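Textile Care 2, May handout: reading a crumpled garment

I want us to start where laundry really starts, with a heap. Before you fold anything, spend a minute looking at how the cloth has landed. The bunched red and white one is my favorite for this! 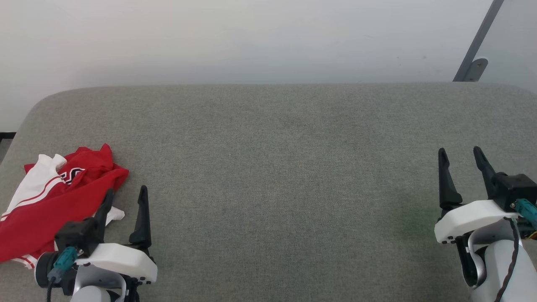 Fig. 1. Red garment with white section and thin red stripes, before folding.

Find the trim first. A striped band is a gift, because it's usually a cuff or a collar, and once you've got one of those you can work out the rest (mostly). Follow the band with your eyes until it disappears into a fold, then pick it up there and give it a gentle shake.

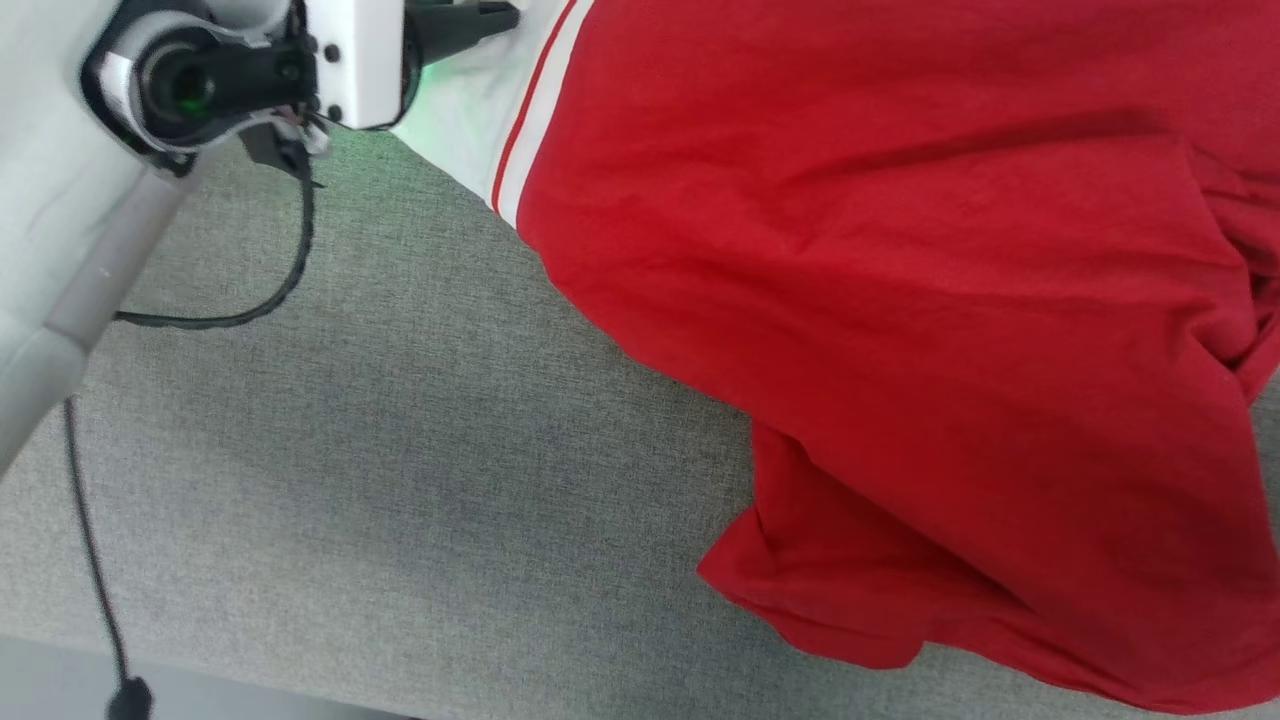
By Na-rae Cho, Jastdale evening program

Hems are the next clue. A loose hem flops into pointy little flaps, and beginners love to grab those points. Please don't! Run your fingers along to a side seam and lift from the seam, or you'll be chasing wrinkles all night. Page 134 of the Shetty reader has the diagram, and exercise 6 is the one to try at home.
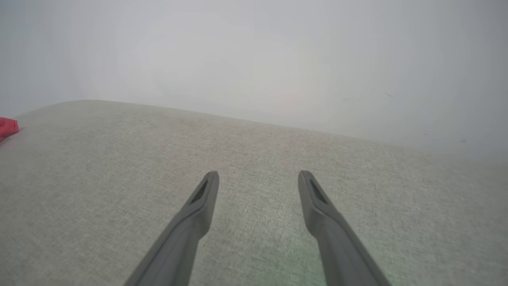

Na-rae Cho

A word on surfaces. I like a padded seat with a fine weave, as cloth doesn't skate around on it the way it does on a slick counter. Smooth the fabric from the middle outward, flat palms, no tugging. If there's a printed graphic, keep it inside the fold, especially on older shirts where the ink has started to crack. 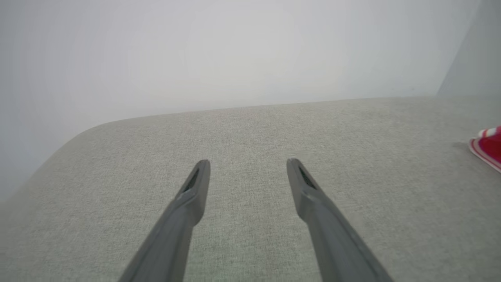 And go easy on the pressing, which we'll get to after the break at 70 minutes. Bring one striped item and one plain one next time.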